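Fundraising diary, Saturday

Up at seven to finish the thank-you letters before the phones start. We had 11 gifts come in on the back of the September mailing that still had no reply, and two of them are from people who gave last year and got nothing from us until Christmas. I wrote those two by hand. The rest went out on the new letter, which is shorter and has one line at the top saying what the money went on.

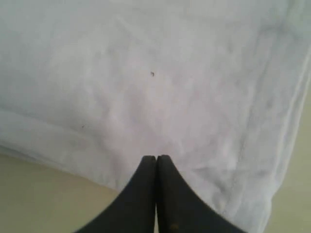 The appeal for the Brurmont night shelter is still short. We set the target at 3000 and I would like to be over it before the clocks change. The draft asks for "essential items", and I have read it so many times that I no longer know what it means. A creased white cloth with no pattern on it says more about what people need at ten at night than that phrase does, so I have changed it to bedding and towels, with a price beside each. Enriquez, the printers, want the final copy by noon on Monday.

Spent an hour on the donor list. There were 16 people on it twice, mostly couples who gave once jointly and once alone. I merged the easy ones and left the others until I can look at the old paper forms, which are in the cupboard at Nivari Street.
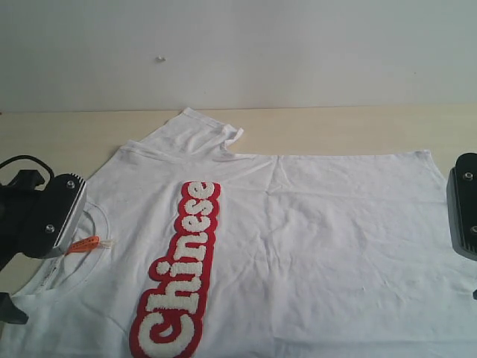
Posted by Manon Fortin
Filed under: Appeals, Letters

Rang the bank after lunch about the standing orders. Three had stopped and one was an expired account. The other two I will write to, with no mention of the amount. Last spring I put the figure in and one woman thought it was a bill.

Then I went back to the second page of the appeal. I cut the paragraph on our history. It was 13 lines long and the ask came after it, at the very bottom, where I would not have found it myself.

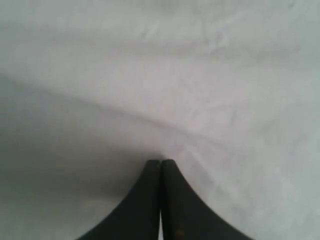 The ask is now in the third sentence and again in the PS. I also took out "your generous support", which was in there four times, and put the reply address in larger type. My sister read it over the phone and stopped me at "outreach", so that has gone too.

Rorumitz have said they will match gifts for the first week, but I have nothing in writing yet. I will not put it in the letter until I do.
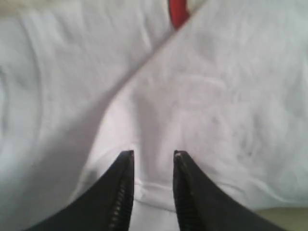
White cloth, folded over.

Envelopes still to buy. Ring Enriquez first thing Monday about the paper weight.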